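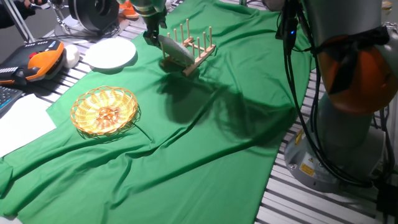

Hulport Manipulation Software
Progress report to the Futby program office
Reporting period ending in May

1. Status
Work on the placement planner, Tusel, proceeded according to the agreed plan. The principal task in this period was the insertion of plates into a dish rack with upright pegs. The planner now treats the slot between two pegs as a region of allowed poses and replans the final approach if the estimated tilt of the plate changes.

2. Data and perception
The training set stands at 3797 recorded placements. Pose estimates for white plates remain less stable than those for gray plates, particularly where a shadow from the arm crosses the cloth. A revised segmentation model is under test.

3. Control
The release routine was rewritten. The gripper opens only after contact with the rack has been held for 20 consecutive control cycles. Of 11 open software faults carried over from the last report, 4 remain, all in the logging tools.

4. Next period
The Bauerfeind interface will be merged into the main branch, and tests with both arms in shared workspace will begin. No change to the budget is requested.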